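Home Workroom Fabric Mending Storage Contact

Sorting and flattening a bag of fabric offcuts

Sunday, May 8, 2022
By R. Turkel
11 minute read

Most advice on sorting offcuts starts with buying something. Clear tubs, usually, or little cards to wind the fabric around. I've tried a fair bit of it and I'd hold off. You need a flat table, an iron, a pair of scissors and a free afternoon. If you still want the tubs at the end of that, go and get them.

I wrote this for people with mixed bags: plain scraps, patterned bits, maybe some camouflage print left from trousers or a hat, all stuffed in together. Quilters with neat stacks of squares can skip it.

Step 1. Tip it all out

Use a table, or a clean floor if the bag is big. Don't try to sort from inside the bag. I did that for years and kept pulling out the same three pieces. Shake each one and pick off loose threads.

Step 2. Wash, but only some of it

You'll read that every scrap must be washed before it goes away. I don't believe it. Small pieces fray in the machine and come out as a ball of string. Wash anything bigger than a tea towel, and anything that smells. Put it in a mesh bag, cool water, slow spin. My machine's top setting is 1000 and I wouldn't let it near a raw edge.

If you're washing a longer length, measure it before and after. I had a piece of drill from Bedwood that came out at 143 cm across, noticeably narrower than it went in, and the label said nothing about shrinking. I now distrust all labels equally.

Step 3. Sort by weight before colour

Sorting by colour looks lovely on a shelf. It's not much use when you need a patch for work pants and the only green thing in the green pile is lining. Make a heavy pile, a light pile and a stretchy pile. Scrunch a corner in your hand if you aren't sure. Heavy cloth pushes back a little.

Scales are optional. I weighed one pile, got 257 grams, wrote it down and have never once needed the number.

Step 4. Deal with the patterned pieces

Busy prints hide things. Blotchy prints are the worst for it, with stains, pinholes and old stitching lines all disappearing into the pattern. Turn every piece over and check the back, where the colour is often paler. Hold it up to a window as well. If you can see daylight through a worn patch, cut around it now.

Step 5. Flatten by hand first

Lay the piece down and push the wrinkles out from the middle with your palms. Pull gently along the straight grain, then across it. Don't tug on the diagonal or you'll stretch it out of shape, and no amount of steam has ever fixed that for me, whatever the Caltero booklet promises. Iron on the back, at the setting for the weakest fibre you think is in there.

Leave small white or pale scraps until last. They pick up lint and dye from everything else, so wipe the table before you start on them.
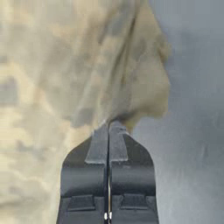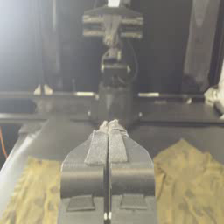 R. Turkel
Fabric and Mending Editor

The mottled cloth in the second photo still has its wrinkles, and anything in that state should go back through step 5 before you fold it. Creases folded into a pile get sharper with time.

Step 6. Fold to one size

Pick a width that suits your drawer or box and fold everything to it. I use the length of my hand. Fold the ragged edges inward and stand the pieces on end so you can see them all. Anything too small to fold twice goes in a jar or a paper bag. Be strict about that bag. When it's full, use it for stuffing or let it go.

A note on sprays

Ljungberg sells a smoothing spray and people keep recommending it to me. I tried it on half a piece of cotton and plain water on the other half, ironed both, and couldn't pick the difference by lunchtime. If you like the smell, fine. Test it on a corner first, and let the cloth dry fully before it goes in the drawer.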